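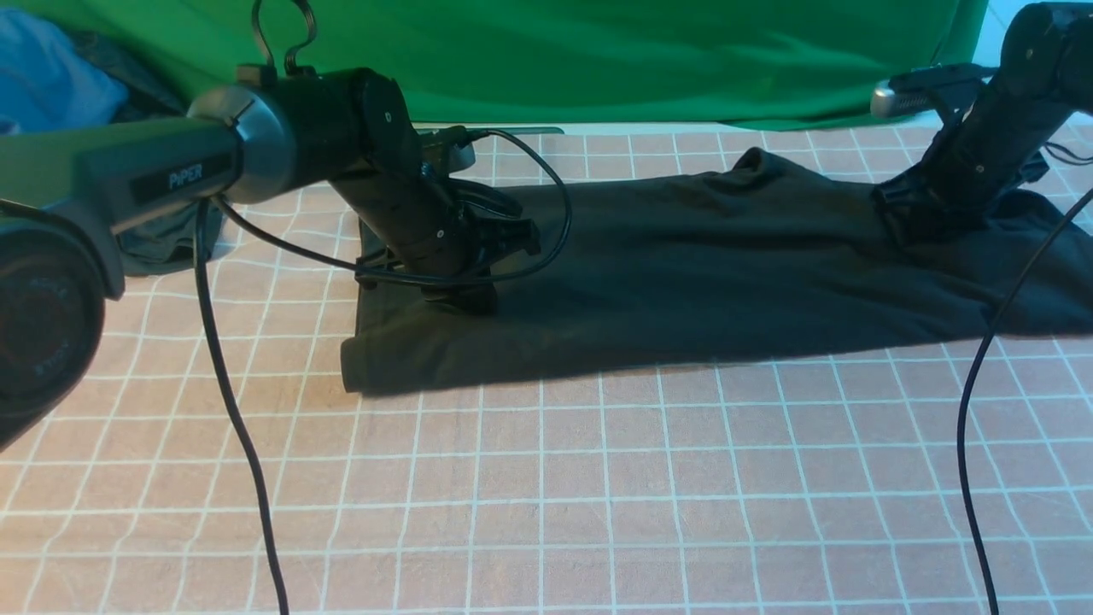 House Rules for Two-Armed Folding

Okay, so I promised back in May that I'd write up the bench rules we use for the folding setup, and then I kept not doing it. A few of you at the Hudec site have been asking (nicely!), and the Bemirville folks start their own bench next month, so it's time. These are the rules as they stand on our side of Gririco. Some are safety, some are just about getting recordings that the Clotura people can use without writing us grumpy notes.

Let me start with the one everybody argues about: cables. Every cable on an arm gets checked at full reach, with both arms stretched as far across the mat as they'll go, before anything is switched on for the session. You want enough slack that the wrist can turn all the way, and you want to know where that slack goes when the arm comes back in. A loop that hangs over the front edge of the table is allowed. A loop that can get under a gripper is a stop, every time, and you fix it before the next run. I used to be relaxed about this one. Then I pulled a connector out in the middle of a shirt and spent the rest of my afternoon with a flashlight in my teeth, so I'm not relaxed about it anymore.

Second big one is the reach line. We put tape on the floor 45 inches out from the table edge, and when the arms are powered, you stay behind it. That goes for the person running the session too. If you have to reset the garment, you pause, you say "hands in" out loud, you wait for the operator to say it back, and then you step over. I know it feels silly when it's just 2 of you in there and you're looking right at each other. Say it anyway. The say-it-back part came out of a near miss at the old bench, where one person thought the pause was on and the other one thought it was a slow start.

Now the mat and the backdrop. The grid mat gets smoothed flat at the start of a session, and you go around and press the corners down. Small ripples are okay, but a ridge that a fingertip could catch on is a redo. The green cloth gets clipped to its frame at the corners and along the sides, and pulled snug. Fold creases are fine, please don't bring an iron in (yes, someone asked). What we care about is that it doesn't sag down into the work or flap when the air comes on. Give each clip a tug. If one pops off mid-run, that run gets marked and you start over, even if the fold was gorgeous.

There's also the matter of what shows up past the edge of the cloth. The wrist cameras swing around a lot more than you'd think, and they'll see the desks, the windows, the ceiling lights and whoever is sitting there. Our rule is that people who work within view get told before the session, and they get a real chance to say no or move. Screens should be turned away or locked. I'd like to see this one adopted everywhere, word for word.
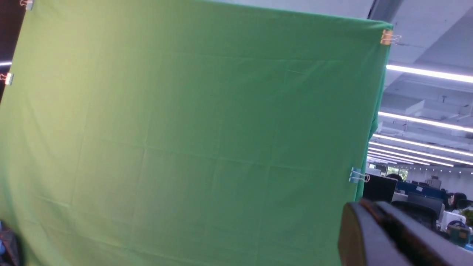
Bemirville wrote back on the draft to say that telling people isn't enough, and that they want a sign on the nearest desk row for as long as the arms are on, plus a second panel of cloth to close off the side. Their point was that folks come back from lunch or wander over from another floor, and they never got the morning heads-up. Fair! I'm adding the sign. The second panel I'm leaving as a "should" for now, mostly because I don't want it blocking the operator's view of the stop button.

Speaking of which, the stop button sits on the operator's side, within arm's reach, with nothing stacked on it or in front of it. No coffee, no jackets, no spare shirts. Press it at the start of each session to make sure it does its job, then write that down in the log with your initials.

Garments next. Waiting clothes go in the back corner, out of the sweep of the arms, and only one piece is in play at a time. Empty the pockets and check for pins or loose buttons. Dark fabric needs extra care with the lights, so do a test view before you begin and see if you can make out the folds on your monitor. If you can't, the people labeling it later won't either.

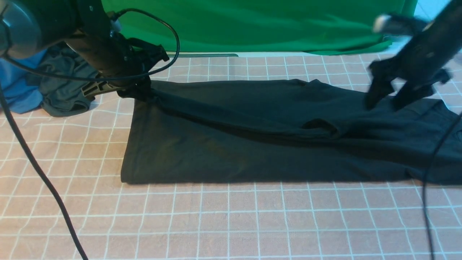
And go slow over dark stuff. I keep our speed cap lower for black and charcoal pieces, and I lower the open gripper the last little bit at a crawl, so that the fingers don't get shoved down into the mat. If a finger touches the tabletop hard enough that you hear it, stop and look at the tips before going on.

Last bit, the log. Our log had 93 entries when I went through it for this write-up, and the useful ones all said what happened in plain words. "Cable caught left wrist, stopped, re-tied" is great. "Issue" is not great. Write down the bad runs and keep the recordings, don't quietly delete them.

Comments on the draft can go in the shared folder. I'll fold in (sorry) the Hudec edits once I have them, and the printed version for the wall will follow after that.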